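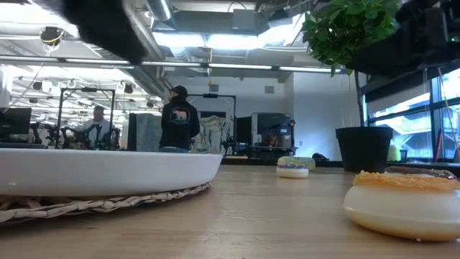 HOSTGATE, March

Review: Cesow two-arm bench, as run at Hendevix

The Cesow is a pair of black jointed arms clamped to a metal frame over a wooden table. Hendevix has been running it on a plate-setting task with toy-like doughnuts, a woven placemat and ordinary round plates. I spent a Wednesday with the crew and read through their logs afterwards. This review covers the bench as a piece of shop equipment and what it has done to the working day of the 16 people on the floor. It doesn't cover price, as Hendevix leases.

Mounting. The arms bolt to the side rails, one left and one right, so the near edge stays clear for a person to reach in. That is a sensible layout. The left arm swings its elbow out past the edge of the table when it folds down to work close in, and anyone planning an aisle should measure from the elbow. Hendevix measured from the table and had to shift a desk in the first week. The rails hold their alignment well. The base plates need checking with a hex key at the start of each shift, a job the manual gives one line.

Grippers. Two fingers each, narrow at the tip. They do well on ring shapes and firm edges. Thin rims are harder, and a plate that has crept over the edge of the placemat will often be nudged again on the next pass.

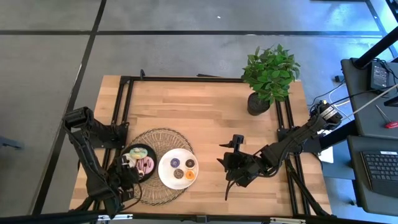
Over the logged period the bench attempted 4000 transfers and finished 3714 without a hand going in. The misses were mostly pieces set down touching a neighbour, then plates pushed out of place. A small plate holding four pieces gave more trouble than a large one holding three. I would call the rate acceptable for a supervised bench and too low for one left alone overnight.

Cabling. Poor. The cables follow the links and then sag below the wrist, and the slack is left to the installer. There are no guides past the elbow. Hendevix uses hook-and-loop ties and replaces them when they let go. For equipment in this class I expect a proper sleeve.

Software. Adequate. Saved positions can be renamed, which the previous version did not allow. Restarting after a stop takes too many screens, and the stop log gives codes with no plain wording. The crew keeps its own list of what the codes mean, and it is better than the printed one.

Effect on the work. Before the bench, setting was done by hand in long turns, and the complaint was sore wrists. Now each person has 20 minutes at the table and then moves on to checking or restocking. Chae-won Choo, the shift lead, wrote the rota and regards it as the main gain. She also pointed out the cost: watching an arm is tiring in a different way, and people who liked the handwork have less of it. Two of them asked to move to packing and were moved.
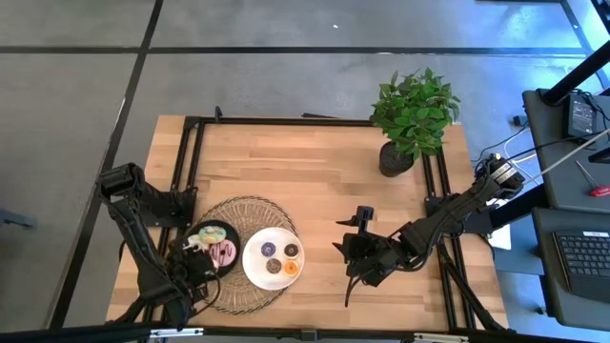 Training took longer than the supplier suggested. Picking up the controls is quick. Learning when to step in is slow, and the newer staff tended to stop the arms early. Choo's fix was to pair them with someone experienced for a week and leave the stop count off the wall chart. Pay grades have not changed, though the work now includes fault-finding, and that question was still open when I left.

Noise is low enough for normal talk across the table. Spare fingertips arrived in a few days. The paper manual is missing its index.

Suitable for: small shops with steady, repeated layouts and enough people to supervise.

Not suitable for: mixed crockery, narrow aisles, unattended running.

I would take the frame and the arms as supplied and budget separately for cable management. Ask for the longer training package and get the elbow clearance in writing before the floor is marked out.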